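Faltari Home Help -- Kitchen
Ticket 788
Subject: Small bowls come out with water and grit in them, and the dish rack by the sink keeps creeping
Status: Closed by customer

Opened by customer, 8:10 a.m.

Hello, and thank you in advance for reading all of this, I know I go on a bit. I have one of your built-in dishwashers, put in last May when we had the kitchen redone with Suominen cabinets, and on the whole I am very fond of it. It's quiet, it gets the pots clean, and I no longer argue with anyone about whose turn it is. But I have a problem with the small bowls, the kind you use for cereal or a scoop of ice cream. They come out with a little puddle in the bottom, and when I pour the puddle out there is a fine gray grit left behind that feels like sand between my fingers. Plates are fine. Glasses are mostly fine. It's the bowls!

What I end up doing is taking each bowl out, rinsing it under the faucet and standing it in the dish rack at the sink to dry, and by the end of the evening I have washed half the load twice. And then there's the rack itself, a Histwood, which I realize isn't yours, but your page says you help with "the whole wash-up area" so I'm going to mention it. It sits right over by the sink and slides a bit every time I put something heavy in it.

Things I have tried so far:
Cleaned the filter (it wasn't bad, a bit of rice and one olive pit).
Switched detergent, then switched back.
Ran it empty on the hot program with a cup of vinegar.
Moved the bowls toward the middle of the rack, then back to the side again.

I'm attaching how I load them at the moment.
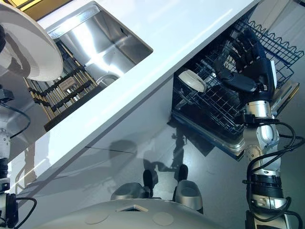
Rack pulled out, small white bowl toward the left side, dish rack over by the sink.

I tilt them the same way my mother did in her machine, and hers never left a puddle, though I'll admit hers was a different make and about the size of a wardrobe.

Reply from support, 11:40 a.m.

Thank you for the nice clear write-up, and please don't worry about the length, it saves us asking. The puddle and the grit may well be one problem. When a bowl leans back too far, its lowest point ends up inside the bowl, so the last rinse collects there along with whatever was still floating in the water. Small deep bowls are the worst for this. Could you try the following on your next full load?

1. Lean each bowl well forward, so the rim points down toward the spray, and check that water poured on the back of it would run straight off.
2. Leave a gap between bowls. If they nest even slightly, the one behind stays dirty.
3. Spin the spray arms by hand before you close the door. A spoon handle poking through the rack will stop one dead.
4. Take the filter out again and rinse both parts, the fine mesh and the cup. People often rinse the cup and leave the mesh, and grit lives in the mesh.

Could you also tell us how the detergent lid behaves? If it opens late or only part of the way, you'll get powder left over at the end, and wet powder feels very much like sand.

Customer, 8:25 p.m.

Well, you've got me on the mesh. I didn't know it came apart! I twisted it and the two pieces separated, and there was a gray paste in there that I won't describe to you at dinner time. It's all scrubbed now with an old toothbrush. The spray arms both spin. I went around them with a toothpick as well, having read somewhere that the holes clog, and got out a lemon seed and something that may once have been a label.

I ran a full load with the bowls leaning forward. No puddles in any of them, not a drop. I was so pleased I called people in from the other room to look, and they were polite about it. There was still a trace of grit in two of the bowls, though a lot less than before.

About the lid. It was open when the program ended, so it does open, but there was a damp clump of powder stuck in one corner of the compartment. I use the Limuneck powder that comes in the big tub, and I've always filled the compartment right up to the top, on the theory that a bit more can't hurt. I wipe it out now and then, but I may be putting the powder in while it's still damp from the last wash. I've left the door all the way down to let everything air out and I'm sending you a view with the dispenser in it, along with the dish rack, as I haven't given up on my other question. 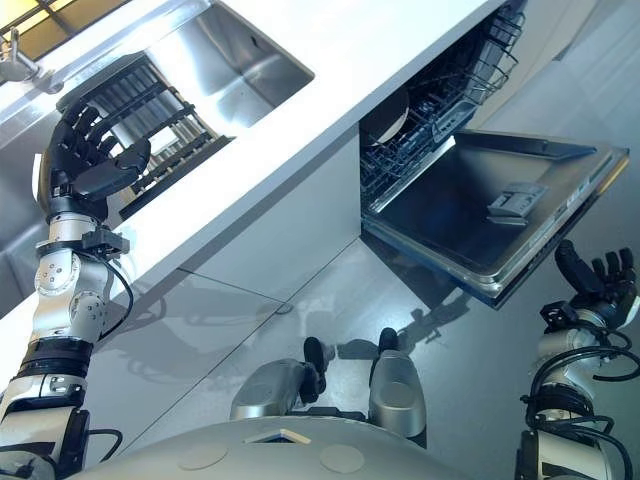 Faltari wrote back that the clump was very likely the rest of the grit. A compartment filled to the brim packs down under the lid, and if there's moisture in there the bottom layer sets before the water can reach it. The advice was to dry the compartment with a paper towel, fill it only to the lower line, and close the lid right before starting the program instead of hours earlier. For the rack, the suggestion was to wipe the underside and the place where it stands with dish soap, dry both, and put a strip of rubber shelf liner under the feet, with the heavy things loaded at the end farther from the basin.

Customer, 7:50 a.m.

Last message from me, I promise. I dried the compartment, filled it to the line (I had to hunt for the line, it's very faint on mine and I'd been burying it in powder for a year) and ran the same load as before, same bowls, same program. Clean! I ran my finger around the inside of every one. I'm also going through far less powder, so the big tub may see me into next year.

The liner works under the rack. I cut it a little short the first time and had to do it again, and the rack still shifts if I put the cast iron pan in it, but the pan can go on a towel.

One small thing for your manual people. The filter drawing is on page 194 of the booklet, behind all the installation pages, and it doesn't show that the mesh and the cup come apart. A little arrow there would help.

Support note: Drawing of the two-part filter passed to the manual team. Ticket closed at customer's request.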